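Can It Put the Dishes Away Yet?

Ask people what they want from a home robot and they rarely say conversation. They want the dishwasher emptied, the counter wiped and the lunch leftovers put somewhere cold. Those are small jobs. A ten-year-old can do them, badly, while looking at something else. For a machine they are still hard, and the first hard part is usually a door.

A kitchen door swings on a hinge, so the hand that pulls it has to travel in a curve. Pull in a straight line and either the grip slips or something bends. Let go too early and the door may drift back. Stand in the wrong place and the door hits you. People learn all of this before they start school and never think about it again. 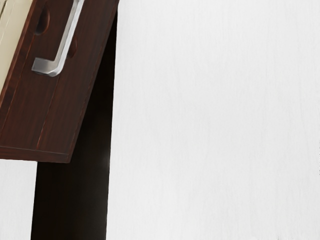

Home & Work Desk

At Lelarico, a small company that trains software for robot arms, cabinet doors took up most of last winter. The work is done in simulation, in kitchens built on a computer, where a door can be pulled a thousand times overnight and no hinge wears out. The company keeps a set of 55 kitchens. Some have dark wood doors with metal bar handles, some have knobs, some have nothing but a lip along the edge. Between them they hold 2,684 things that can be opened, pushed, turned or picked up.

The results so far are mixed. On bar handles in kitchens it has trained in, the software gets the door open most of the time. Move it to a kitchen it has never met and the success rate drops. Knobs are worse. The team spent weeks on one fault where the arm would open a door neatly, then catch it with its own elbow on the way back and knock it shut.

None of that would surprise the people at Dusonberg, who have tried to put arms into real workplaces. Their customers are mostly small shops: a parts warehouse, two commercial bakeries, a firm that packs bathroom fittings. On a shop floor the chores look a lot like the ones at home. Somebody has to fetch a bin, open a cupboard, wipe down a bench, move a tray from the rack to the table. The difference is that a shop can be arranged to suit the machine. Shelves can be bolted down. Handles can all be the same. The floor can be marked with tape and people can be asked to stay behind it.

Even so, the list of what works is short. Moving identical boxes works. Loading a machine with the same part all day works. Tidying a bench at the end of a Friday shift does not, and Dusonberg has stopped quoting for that kind of job. A bench has a different mess on it every week — a rag, half a roll of tape, somebody's glasses — and each item needs its own decision about where it goes and how hard to squeeze it.
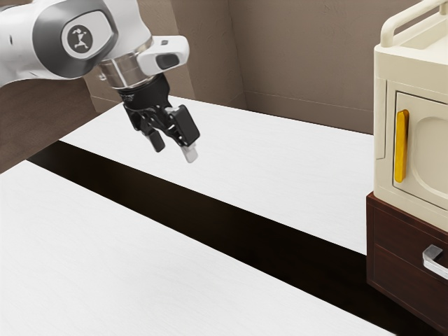

Reaching is the part that has come along fastest. Getting an arm over a counter and lined up with a handle used to take a programmer most of a morning. Newer systems work it out from camera views in a few seconds, and they do it again if the target moves. What happens after contact is slower to improve. A two-finger gripper has little sense of whether it is holding something well, and most arms on the market still find out by dropping it.

Then there is the length of the job. Putting away leftovers can be broken into 10 steps or more, and a robot that manages each one nine times out of ten will finish the whole chore about a third of the time. People fix their small errors as they go. Machines are only starting to.

Kanagaratnam, a test kitchen that rates appliances for housing managers, ran its own trial in July. It set up a single arm on a rail and gave it 111 attempts at ordinary kitchen tasks, with a staff member standing by the stop button. The arm closed drawers well. It opened some of the cupboards. It was slow at everything, and a job that takes a person twenty seconds often took it several minutes. The report called it useful for someone who cannot bend or reach, and of little use to anyone else at the current price.

That first group may be where the real market is. Hemadside, a supported living project with shared kitchens, plans to fit one arm next year and give it only two duties, opening the lower cabinets and bringing items up to the counter. Residents will do the rest themselves. The cabinets are being refitted with one style of handle throughout.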